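From: Malou Toft
To: carholm-hall list
Date: Saturday, September 30, 2023
Subject: Re: [carholm-hall] sound for the October dance

Quick one from me, on my way out the door, so sorry for the mess.

Þröstur Gunnlaugsson wrote:
> Hi all,
> After the last dance I got complaints from the back tables again. They
> could hear the drums and the accordion and pretty much nothing of the
> caller. Up front it was the opposite, too loud to talk. I think we should
> stop fiddling and just rent a bigger system. Grikum has one for the
> weekend, Villads knows the price. Can we decide by Tuesday? Also who has
> the key to the side closet, the one with the mic stands.
> Þ.

Key first — I have it. Also the spare. Come by whenever.

On the bigger system, I'd vote no, or at least not yet. We rented from Grikum two winters ago for the midwinter supper and it was the same story, loud up front and mush at the back. Ingvar will remember, he spent half the night running between the stage and the coffee table. The hall is long and narrow with a bare floor and that big window wall. More power just means more of it bouncing around.

What worked at Saarela, where my sister's group dances (same shape of room, lower ceiling): they moved the two speakers off the stage floor and up on stands, above head height, and tipped them down a little toward the middle of the room. Then a third small one halfway down the side wall, turned low, only the caller's voice in it. No band. That was the whole change. People at the back stopped complaining the same night.

We have stands. Two of them anyway, in the closet behind the folding chairs. One has a bad clamp, the black knob slips, so put that one on the side away from the kitchen door where nobody bumps it. Sandbags on both please. Last time we used a bag of potatoes.

For the third speaker we can use the old Uko one from the kids' theater. It hums if it shares an outlet with the coffee urn. So dont. There's an outlet by the coat rack that's on another circuit.
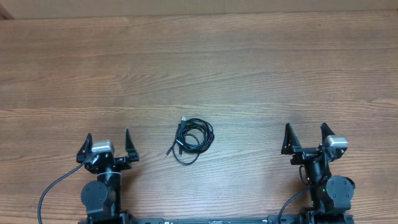 Then the mic. Half our trouble is the mic, I'm convinced. The caller holds it down at her chest when she gets tired and the voice just drops out, and then whoever is on the mixer turns it up, and then it squeals. Headset would be best. Þröstur Briem has one he uses for his exercise class and says we can borrow it if we buy our own batteries. It eats them, so bring 3 fresh sets at least and change them in the break wether they need it or not.

On the mixer itself:

- caller's channel, turn the bass way down. All the way is fine. Makes the words clearer even if it sounds thin when you stand next to it.
- accordion doesn't need a mic in that room. It never did.
- fiddle yes, a little.
- no echo effect on anything. Villads I am looking at you.

Somebody should walk the room during the sound check, all the way to the back wall and into the corner by the stage stairs too. And remember it'll sound different with people in it, clearer usually, all those coats and sweaters soak it up. So don't panic at 7 when it's empty and ringing.

Setup time. Doors for us are at 16:00, dance starts at 19:00. Last time we started plugging in an hour before and it was a circus. If whoever is doing sound can be there from the start, tables can go up around them. I can do until 9 and then I have to drive my mother home, so someone needs to take over the mixer for the last sets. Ingvar? You know where everything is.

Tape too. We're nearly out, and the run across the side door has to be taped down the whole way, not just at the ends. Get the cloth kind, the shiny one left glue on the floor and we heard about it from Carholm parish for weeks.

If it's still bad after all that then fine, rent the thing for the next one, I won't argue. But let's try it with what we have first. Costs us tape and batteries.

Villads, could you still ask Grikum what just the one small speaker would be, without the rest? In case the Uko hums anyway.

Not reading mail till tomorrow night, call if it's about the key.

Malou

_______________________________________________
carholm-hall mailing list
To leave the list, send a message with "unsubscribe" in the subject line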